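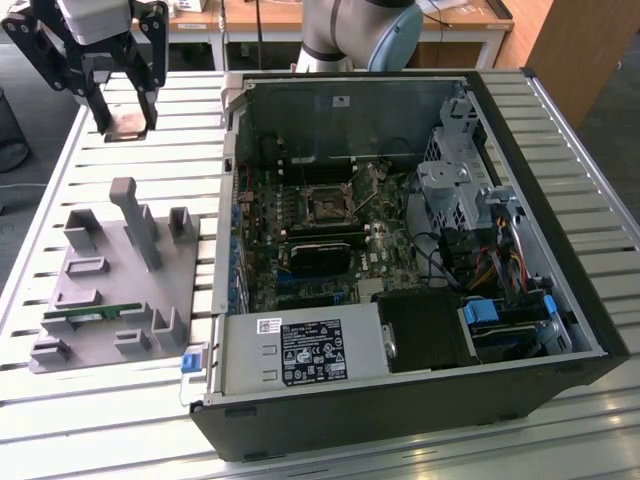
# Un robot qui apprend à ouvrir les ordinateurs

Quand un ordinateur devient trop vieux, que fait-on de lui ? Souvent, on l'oublie dans un placard, et c'est bien dommage, car il y a là-dedans plein de pièces qui peuvent encore servir !

La société Bavusero propose aux ateliers de réparation un ensemble tout prêt, le kit Dokum. On y trouve un bras robotisé, une pince et un support gris à poser sur la table. Un robot, vois-tu, n'a pas de poches comme toi – alors il lui faut un endroit bien précis pour ranger ce qu'il tient.

Sa pince a deux doigts, un peu comme ton pouce et ton index quand tu attrapes un petit pois. Avec eux, le robot s'exerce à saisir des choses très fines. Le support, lui, a été fabriqué avec une imprimante 3D : elle dépose du plastique couche après couche, comme si on dessinait un objet en empilant des traits.

Et dans le boîtier de l'ordinateur, qui est couché sur le côté, qu'est-ce qu'on trouve ?

- **La carte mère** : la grande plaque verte. Toutes les autres pièces se parlent grâce à elle.
- **Le bloc d'alimentation** : la boîte argentée qui distribue l'électricité.
- **Les câbles** : les rouges, les jaunes et les noirs partent en bouquet.

Trevor Sawatzky, qui a essayé le kit pendant 3 semaines à l'atelier Rulisau, l'a trouvé patient et très soigneux, mais un peu lent. Les câbles souples lui donnent encore du fil à retordre – ils bougent dès qu'on les touche !

Si tu veux jouer au robot, prends 2 crayons en guise de doigts et essaie de soulever une carte à jouer posée sur la table.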